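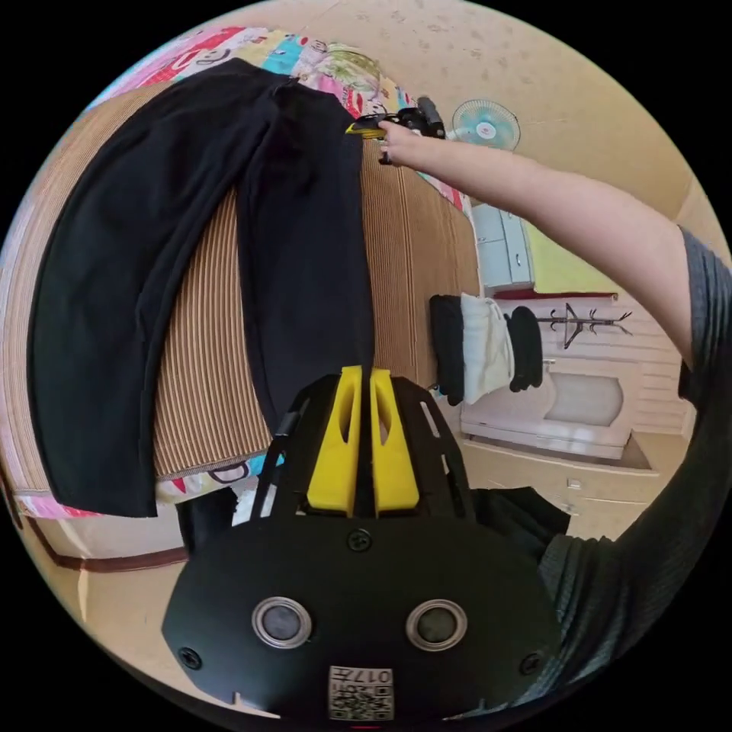 One participant wrote to us after the second session that she still counts to ten before every telephone call, but now she makes the call, and last month she would ask her sister to do it for her. We have put her message first because it concerns the main question of this report: what do people do differently at home after they have taken part in the Kindeo course?

Progress report, second period
Kindeo: small steps to self-confidence
Prepared by the project office, Wostwood
25 May 2022
Reading time: 4 minutes

1. Where we are now

In the application we promised to run the course in two towns. The groups in Wostwood and Endby are both open. Wostwood began first and has finished its sixth session. Endby is two sessions behind, because the room we had agreed on was given to another user and we needed to find a new one. The new room is smaller but it is closer to the bus stop, and attendance there became better after the move.

Until now 340 people have signed up for the weekly practice letters, and 40 of them also come to the group meetings. We wish to be clear about this difference. The letters are easy to join and easy to forget. The meetings ask more from a person, and most of what we have learned comes from the meetings.

2. What the participants do

Each week has one task. The task must be small enough to be finished in one day, and the participant chooses the day. In this period the tasks were the following:

- say no to one request without giving a long explanation
- ask a question in a shop or in an office
- finish one household job which has been waiting, and write down how you felt before and after it
- receive a compliment and answer only "thank you"

The third task was more popular than we expected. Many participants wrote that a postponed job at home makes them think badly of themselves every time they walk past it. The fourth task was the most difficult one. In both towns the groups asked to repeat it, and we have moved the planned session on goal setting one week later to make room.

3. The workbook

The workbook was printed by Cordier in one run of 800 copies. It was delivered in good condition, but 3 pages in the chapter on daily habits were in the wrong order. The mistake was ours and it was in the file we sent. We have put a loose correction sheet in every copy that was not yet given out, and we sent the same sheet by post to those who already had the book. The cost was small and we paid it from the line for office materials.

Some participants told us that the language of the first chapter is too heavy. We agree with them. The words "self-efficacy" and "cognitive pattern" will be taken out in the next version, and the exercises will come before the theory.

4. Difficulties

The evening hour in Endby does not suit people who work in shifts. We tried a morning session once and it was well attended, but our second group leader is not free in the mornings. We are looking for a solution and would be thankful for advice if you know other projects with the same problem.

The short questionnaire at the start of the course was answered by nearly everybody in the meetings, but by far too few of the readers of the letters. For this reason we do not want to present results for the whole project yet. In the meetings, participants more often describe themselves as "able to begin" a thing than they did in the first week. We consider this a good sign but not a proof.

Two group members stopped coming and did not give a reason. We wrote to them one time, in a friendly way, and did not insist.

5. Money

Spending follows the plan, with two exceptions. Rent in Endby is lower than in the budget and travel is higher. We ask your permission to move the unspent rent to travel. The total amount of the grant does not change.

6. Next period

We will finish the Wostwood course and hold one open meeting there, to which former participants can bring a friend or a family member. In Endby we will complete the remaining sessions. The questionnaire will be repeated at the end, this time with a shorter form of one page, and with a stamped envelope for those who prefer paper. The corrected workbook file will be ready before any new printing is discussed.

Please send your answer about the travel costs to the project office. We need it before we can confirm the bus tickets for the Endby group leaders.

12 shares | 2 comments

Related items
Kindeo: progress report, first period
How to choose a task you can finish in one day
Endby group: change of room
Workbook correction sheet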